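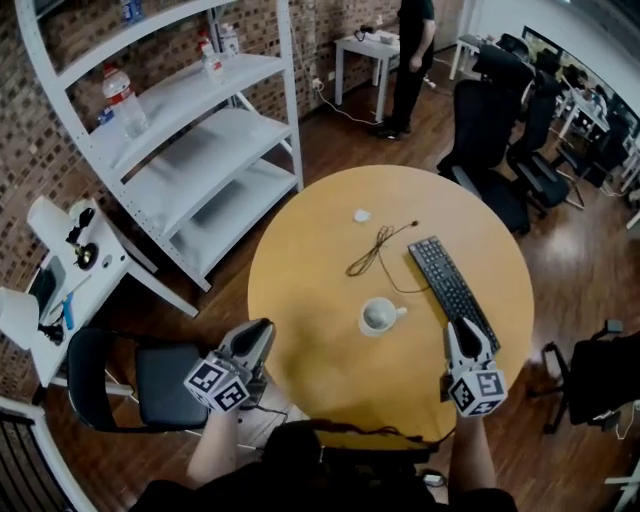

Undorau pair, left and right, with marker cubes fitted. Cup and keyboard not included.

Undorau Hand-Held Gripper, Pair
Sold by Horeleck
$1,505 per pair, in stock, ships from Henstead

The Undorau is a two-finger gripper you hold in your own hand, for showing a robot how a job is done without having to own the robot yet. It comes as a left and a right, which are the same unit with different stickers in the box. Please don't lose the stickers. Fengying Luo in support has heard every version of that story.

We get asked how it compares with the Hao, the other hand-held gripper we stock. The short answer is that the Hao is cheaper and lighter, and you will find out where the savings went the first time you pick up something glazed. The longer answer is below.

Fingers and pads
Both models close with a trigger. The Undorau's fingers are lined with a textured mesh pad in a black rubber border, and the border does more of the work than the brochure ever gave it credit for. It catches the edge of thin things, cable above all, that would otherwise slide off the end of the finger and make you look foolish. The Hao has a flat pad and no border. On boxes you won't notice. On a cable lying on a smooth tabletop you'll notice, and so will anyone within earshot.

Pads swap out with four screws. Do-yoon Yeom can change a set while holding a conversation. The rest of us go quiet and drop a screw.

Body and trigger
The shell is smooth molded plastic with slotted vents. Keep your fingers off the vents on long sessions. The trigger has a longer pull than the Hao's, which feels slow for the first hour and then feels like the only sensible way to do it. Small hands may want the short trigger, sold separately, for which we are sorry. 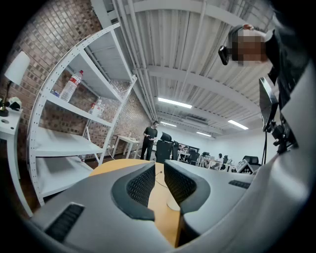 Marker cubes
One printed cube per gripper, on a bracket at the base. Wipe with a dry cloth only. Roel Timmermans once used window cleaner and we now sell spare cubes in packs of two.

If your overhead camera keeps losing a cube, check your sleeves before you write to us. Then check whether you're leaning over the table. Then write to us.

The mug problem
Every gripper on the market will be shown to you holding a mug, ours included. A mug is harder than it looks: the sides are slick, the handle is always in the wrong place, and people squeeze too much. With the Undorau we suggest going in low, one finger on each side of the body, handle out of the way. The Hao can do it too, given patience and somebody else's mug.
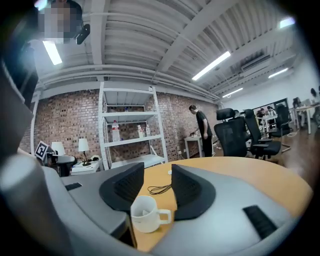

Photo: Gwawr Prydderch for Horeleck

Battery life is some seven hours of ordinary use. Rizal Tjoa, who ran the comparison for us in July, would like it known that "ordinary use" includes lunch.

In the box
Left and right gripper
Two marker cubes, fitted
Spare pad set
Charging cable, shorter than you'd like
Stickers

Returns
Unused pairs come back to Henstead for a full refund. Used pairs come back for a partial one, less the pads. We don't split pairs, so please stop asking for just the left.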